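Foire aux questions – Iker, le simulateur de bras robotisé

Vous êtes de plus en plus nombreux à nous écrire depuis la sortie d'Iker 2, et ça nous fait très plaisir ! On a regroupé ici les questions qui reviennent le plus. La page est tenue à jour par Fouzia Durrani (documentation) et Waqas Minhas (moteur physique).

Iker, c'est quoi au juste ?

Un simulateur de bras robotisé qui tourne sur votre ordinateur. Vous écrivez un programme, vous le lancez, le bras bouge à l'écran avec ses vraies contraintes : butées articulaires, limites de vitesse, collisions avec lui-même. On l'a développé chez Horness pour les lycées techniques, les écoles d'ingénieurs et tous ceux qui ont envie d'apprendre la robotique le soir dans leur cuisine.

Faut-il posséder un robot ?

Non, pas du tout. Beaucoup d'utilisateurs n'en ont jamais touché un et s'amusent énormément quand même. Si vous en avez un, le module Durkico permet d'exporter vos trajectoires vers un contrôleur compatible (la liste se trouve dans l'onglet Matériel).

Que voit-on au premier lancement ?

La scène « Vide » : le bras, sa pince et rien d'autre. On nous demande souvent où sont passés la table et les cubes – ils sont dans les autres scènes, menu Fichier puis Bibliothèque. Commencez quand même par celle-là, elle est parfaite pour comprendre comment chaque articulation entraîne la suivante sans rien risquer de renverser.

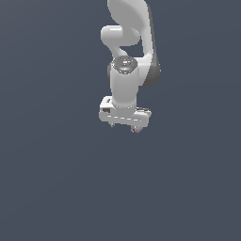 La scène « Vide » : bras blanc, pince parallèle aux doigts écartés, fond bleu ardoise.

Peut-on changer la couleur du fond ?

Oui, dans Affichage > Environnement. Le bleu ardoise est réglé par défaut parce que les pièces blanches s'y détachent bien, même sur un vidéoprojecteur fatigué. Évitez le blanc pur, vous perdriez les contours de la pince.

Combien de scènes sont fournies ?

La bibliothèque Holmgren en contient 766, du simple cube à saisir jusqu'au tri de pièces sur convoyeur. Une bonne partie vient des utilisateurs, et certaines sont franchement géniales (essayez « Tour penchée », on y a perdu un après-midi entier).

Quel langage faut-il connaître ?

Python, niveau débutant. Ouvrir la pince tient en une ligne, la fermer aussi. Il existe également un mode par blocs, très bien pour les collégiens.

Mon ordinateur a quelques années, ça passera ?

Très probablement. Une carte graphique dédiée apporte du confort mais n'est pas obligatoire. Si l'affichage saccade, désactivez les reflets et passez le rendu en « Léger ». Le calcul du mouvement reste identique, seule l'image change.

La pince traverse les objets, que faire ?

Vérifiez d'abord que les collisions sont actives (touche C). Si le problème persiste, réduisez le pas de calcul. Les objets très fins restent notre point faible, Waqas y travaille et la mise à jour d'octobre devrait déjà améliorer les choses.

Combien coûte la licence ?

La version personnelle est gratuite. La licence Établissement est à 1 379 euros par an, postes illimités, avec les fiches de travaux pratiques et leurs corrigés.

Peut-on proposer sa propre scène ?

Avec joie ! Envoyez le fichier depuis le menu Partager. Il faut 2 relectures avant publication, et on vous répond toujours, même quand il reste des choses à corriger.

Où poser une question qui n'est pas dans la liste ?

Sur le forum, rubrique Entraide. Fouzia y passe tous les matins sauf le dimanche.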